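Inicio Proyectos Actas Documentos Contacto

Acta de la reunión de seguimiento, grupo de software
Proyecto Pallia, sala de Gakberg, mayo, 16:00

1. Estado de la percepción
Se da por aprobada el acta anterior. El nodo de detección de marcadores queda en la rama principal. Pendiente de revisar la calibración de la cámara de muñeca.
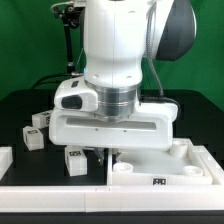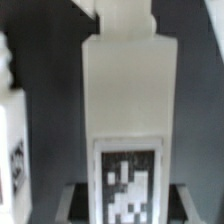 Parisi pregunta si la pose se calcula con un solo fotograma o con varios, porque en su rama el filtro añade retardo y el planificador recibe la transformada tarde. Se le responde que con varios. La ventana es de 13 fotogramas y se puede bajar por parámetro. Parisi pide que el valor salga en el registro de arranque. Se acepta.

2. Marcadores cortados o borrosos
Cuando el patrón no entra completo en la imagen de muñeca, el detector devuelve vacío y el planificador repite la consulta sin límite. Se acuerda:
- máximo 16 reintentos y después error explícito
- si falla la muñeca, usar la última pose de la cámara fija
- no mezclar las dos fuentes en el mismo mensaje

3. Planificación
La incidencia 2065 (trayectoria de aproximación que roza la pared de la bandeja) sigue abierta. El modelo de colisión tiene la bandeja como caja maciza en una configuración y como cuatro paredes en otra. Se unifica a cuatro paredes. El margen se deja en 40 mm hasta repetir las pruebas.

4. Herramientas
Pokimholm pide poder reproducir las grabaciones sin el controlador en marcha. Hoy el reproductor espera el reloj del brazo y se queda bloqueado. Se hará un reloj simulado, sin tocar la interfaz. Queda sin decidir el formato de exportación.

5. Tareas
Reintentos y error explícito: percepción.
Modelo de la bandeja: planificación.
Reloj simulado: herramientas, con Pokimholm.
Valor de la ventana en el registro: percepción.

Se levanta la sesión a las 17:10. La próxima reunión será en la misma sala.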